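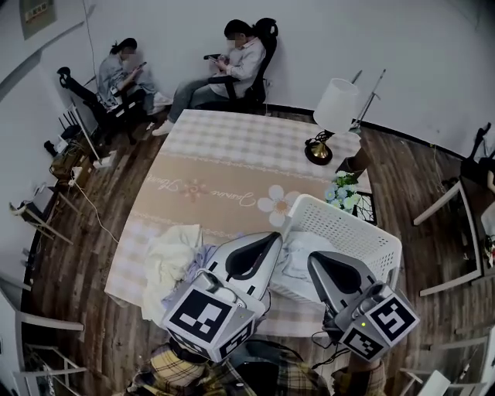
4 min read

Part 5: Folding on the table and filling the basket

I fold on a table, and I like a cloth under everything. Mine is checkered with a big flower on it, and it keeps the light stuff from sliding around. I use a plastic basket for this part, but any laundry basket will do.

1. Push the lamp and any flowers back toward a corner. You want the near half of the table for working.

2. Put the basket to one side, where you can reach it without leaning. I go right, but lefties can flip all of this.

3. Pull out one piece and shake it hard, twice. Crumpled cloths need it most!
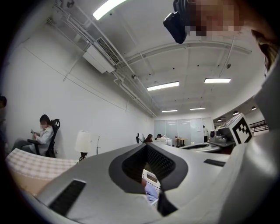 4. Lay it face down and smooth from the middle out to the hems - flat hands, no tugging.

5. Fold the sides in, then bring the bottom up to the top. Small cloths just get halved and halved again.

6. Set it in the basket with the folded edge facing you.

Note: pale blues and lavenders go in their own pile at my place (I ruined a nice one in January with a new red towel).

Caution: don't fold anything that still feels damp. Hang it back up and go do something else for a while. And keep fabric clear of the lampshade if the lamp is on.

Stacking is in Part 6.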